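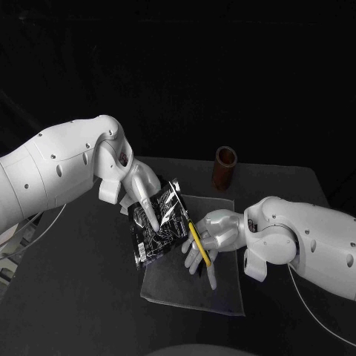

Fargate stationery firm Inska is changing its mail-order packing from September, with new pouches for every pen and notebook order under the Furus line. Plastic mailers and the old window boxes go out the same month. The new pouch is black and glossy with thin white line drawings all over, barcode on a small white label near one corner, and it's flexible enough to go through a normal mail slot. Yellow pens stay in the range. So do the refills.

Pouches come in 4 sizes. Smallest takes a single pen, largest takes a desk pad folded once. Drawings by the Csonka print studio, also in Fargate, who did the spring catalog cover.

"Customers kept telling us the boxes were too big for what was in them," the company said. "One pen, a box you could keep shoes in. We heard it a lot."

Packing tables at the Fargate shop have been changed over as well. Each order is now laid out on a cloth pad before it is sealed, so barrels dont get scratched. Orders in by 4 p.m. go out the same day, as before.

Prices: no change on pens. Shipping drops for some 19 items, full list at the counter and in the next catalog. Gift wrap is still availble but has to be asked for at checkout.

Shops that stock Furus will get the new pouches with there next delivery. Old packaging can be sold through, no need to send it back.

Samples for press on request from the Inska office, Fargate, mornings from 9.

ENDS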